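Notes for week 2, Friday group. If you missed the session, read these through before you go anywhere near the store, and bring your questions to me or to Oľga.

# Storerooms: doors, signs and who goes in

I promised last week that we'd get off shelving and on to the bit I like best, and that is the door. I know, I know. Everyone wants to talk about racking and labels, and I've got plenty to say on both, but when I visit a storeroom for the first time I spend ages in the passage outside before I look at a single shelf. You learn a lot out there!

## Start in the passage

Walk towards the store the way a person carrying something would walk. Both hands full, a box up against your chest, not much of a view of your own feet. Can you get through? Can you turn? If somebody comes the other way, which of you backs up?

Most passages outside stores are narrow, simply from the way buildings get divided up. The rooms that earn money get the space and the storeroom gets what's left at the end of the corridor. You probably can't change the walls. You can change what's leaning against them, though, and that's your first job on any visit. At Endunmont (the old site, before they moved the packing benches) there was a sack truck parked outside the store so permanently that people had stopped seeing it. They turned sideways to get past, every time, with stock in their arms. When I asked whose it was I got a long silence and then an argument.

So, for your site sheet:

- width of the passage at its tightest, with a tape, no guessing
- anything stored in it that shouldn't be
- where the light switch is, and whether you can find it in the dark
- which way the door swings, and what it hits

That last one gets skipped more than any of the others. A door that opens into the store eats shelf space behind it. A door that opens out into a passage eats the passage. Neither is wrong, but you need to write down which you've got, and your plan has to show the swing as a proper arc. I had 21 plans handed in last time and a good few showed a door as a gap in a wall, as if it disappeared when opened. Please don't do this to me again.

## Handles

We spent longer on this than I meant to, sorry. The short version is that a lever is kinder than a knob. You can work a lever with an elbow, a wrist or the corner of a tray. A knob wants a whole empty hand and a decent grip, and in a store you very often have neither.

Look at the plate behind the handle as well. A tall plate usually means there's room for a keyhole or a thumb turn underneath, so find out if there is one and whether anybody has the key. Oľga Vondráček, who some of you met at Wekby, keeps her store key on a lump of wood the size of a brick. It has never once gone home in a pocket.

And try the handle yourself. Does it spring back? Does the latch catch on its own, or do you have to pull the door to? A latch that doesn't catch gives you a door that's sort of shut, and a sort-of-shut door is an open one as far as I'm concerned.

## Signs

Now then, signs. There are three things a storeroom sign can tell you: what the room is, who may go in, and what to do if you aren't one of those people. Most signs manage the first. Good ones manage the second. The third is rare, and it's the one I'd like to see on all of yours. A name, an extension number, even "ask at the front desk".

A traditional form of words in Chinese-speaking workplaces does the first two very neatly. Two short lines of four characters each: 库房重地, an important storeroom area, and then 非请勿入, no entry unless invited. I'm fond of that second line. It's firm without being rude, and it puts the idea of an invitation in your head, so the natural next thought is "who do I ask?"
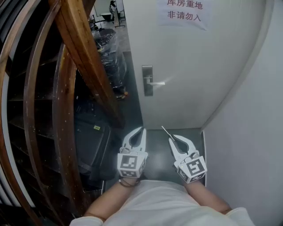 Compare that with what we usually write. "PRIVATE". "NO ENTRY". "STAFF ONLY", when everybody in the building is staff, so it keeps out precisely no one. If your sign lets in all 80 people on the payroll, it's decoration.

Red lettering on white is a sensible choice and reads well from down a corridor. Paper is fine to begin with (I'd sooner you put up paper today than waited until July for an engraved plate) but it curls and creases, and a tired-looking sign gets treated like a tired-looking rule. Put it in a sleeve, fix all the corners, and check it when you do your monthly walk round.

Height matters too. Too high and people with their heads down over a load won't catch it. I like the middle of the sign at eye level, on the door itself, so long as the door is normally shut. If it's normally open, the sign swings away with it and you'll want a second one on the wall by the frame.

## Open, ajar, shut

This started the row at the end of the session, so let me have another go. Dolilstead's rule is that the store is either locked or there's someone in it. I think that's a good rule for a small place. The Sitthichai warehouse couldn't live with it for a week, with pickers in and out all day, so they keep the outer door on a closer and lock only the cage inside. Both of those work. Leaving the door ajar with a stern notice on it works far less well, and I see it everywhere!

If it's a fire door it stays shut, full stop, and no wedges.

## For next time

Pick one storeroom you're allowed into and stand outside it for 20 minutes at a busy time. Write down who goes in, what they're carrying, and how they leave the door. Then draft new wording for the sign, two lines at most, and bring it on paper. Felt tip is fine. We'll pin them all up and try reading them from the far end of the corridor.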